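Gretbridge Table: README and data card

Version of this text: Sep 11, 2018
Contact for the recordings: Sowmya Kotian
Contact for the hardware: Aravind Devadiga

What is in this folder

Gretbridge is a two-arm table that we built in the shared workshop on Skoncombe Lane. The folder holds the recordings we made with it, the drawings of the table, and the small programs we use to check and play the recordings. The task is always from one family: small things from a medicine cupboard are on the table, and the arms must sort them into trays and baskets. A person moves the arms by hand control. Nothing in this release was done by a trained program.

The release has 1,213 episodes. Of these, 900 are for training, and the other episodes are kept for testing or are marked as failed. Please do not delete the failed ones from your copy before you read the notes below. They are useful, and Malathi has used them more than the good ones.

Folder layout

episodes/ one folder for each episode, with the video files and the joint values
drawings/ the table and the arm brackets
tools/ check, play and trim
notes/ text notes by the operators, in English and some in Kannada
split.txt the list of training, test and failed episodes

The table

The top is wood and the arms are on opposite sides of it. We first wanted both arms on one side, like two arms of a person, but then the elbows came together too often and Aravind did not like the sound. With opposite sides, the middle of the table can be reached by both, and each arm has its own area behind the middle. The cost is that the corners are difficult. If you place an object deep in a corner, the wrist has to turn almost to its limit, and the operator becomes slow.

The parts that hold cameras and arms are fixed with clamps and brackets, so we can take the table down when other members need the space. After every new setup you must do the calibration again. In August we forgot this on one occasion, and 11 episodes have a wrist view that does not agree with the joint values. They are in split.txt with the mark "cal". We decided to keep them there and not to repair them by hand.

Each arm has a wrist camera, and there is a third camera which looks at the whole table from above. The wrist camera sees both fingers and what lies between them. It is the best view for flat objects, because the operator can see if a card or a packet is between the tips before he closes them.
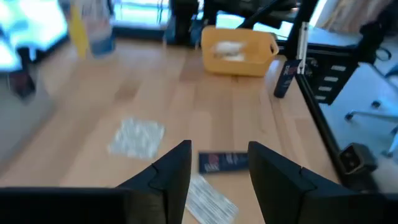
The fingers are the second design. The first fingers were straight and smooth, and they pushed a flat object away as often as they picked it. Padmavathi filed a notch into a pair of old ones with a hand file, and after one evening we changed the drawing. If you print your own, please print them lying on the side. Standing prints broke at the notch for us.

The video of the wrist camera has motion blur when the arm travels quickly. We did not remove these parts. If your program does not like blur, the trim tool has an option called "slow only" that keeps the parts where the wrist is below a set speed. You can change this speed in the settings file.

Objects

We use common items, mostly packaging and small pharmacy things:

blister packs of pills
small clear bags with foil inside
flat packets and paper slips
small boxes, tubes and bottles
small dark cones
trays, bins and baskets as the places to put things

The blister packs are the hardest. They are flat, they shine, and they slide on the wood when a finger touches the edge. The operators found that it is better to press lightly with one arm and lift with the other. The foil bags are easy to pick but they do not keep their shape, so the same bag can look different from one episode to the next. The cones can be left standing or lying down at the start. We wanted both cases.

The start positions are free. The operator puts the objects on the table without a plan, and we ask only that no object is fully under a tray. One arm may hide a part of a tray in the top view. This is normal for our table and we did not correct for it.
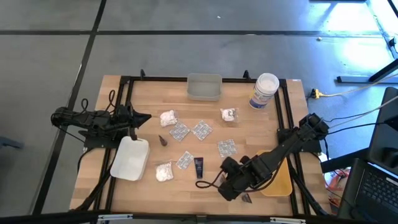

Text and table notes by Padmavathi Salian
Checked by Tullio Zuccaro

How an episode is recorded

1. The operator places the objects and steps back to the controls.
2. Both arms go to the rest position.
3. The recording starts with the pedal.
4. The operator sorts until the goal is reached or until he gives up.
5. The pedal is pressed again, and the operator writes one word: good, failed or unsure.

Please note that "unsure" was given by the operator in the same minute, without looking at the video. Malathi looked at all of the unsure episodes later and gave each of them a final mark. Both marks are saved, in the fields op_mark and final_mark.

The two programs we use

Eltton is the recorder. It reads the cameras and the joints and writes everything with one clock. Gu is the player. It shows the three views next to each other, and it can jump to the moment when a gripper closes. Gu needs a long time to open its first episode. After this it is quick. If the window stays gray, close it and start it again with the option "no sound".

Known problems

Daylight comes into the room, and in many episodes the brightness changes between the start and the end. We have no lamp that is strong enough to hide this.

Episode 591 has no top view. The file is there but it is empty, so the check tool will stop on it. Use the option "skip" until we have a better way.

Cables of the arms sometimes lie on the table and touch an object. When a cable moved an object clearly, the operator had to write it in the notes, but I am sure that not every case was written.

Right and left always mean right and left in the top view. In the oldest notes it can be the opposite, where the operator wrote from his own side of the table.

Use

You can use the recordings and drawings for study, teaching and your own builds. Please keep this file together with the data. If you make new fingers or a better bracket, send the drawing to Aravind and he will add it to the drawings folder with your name.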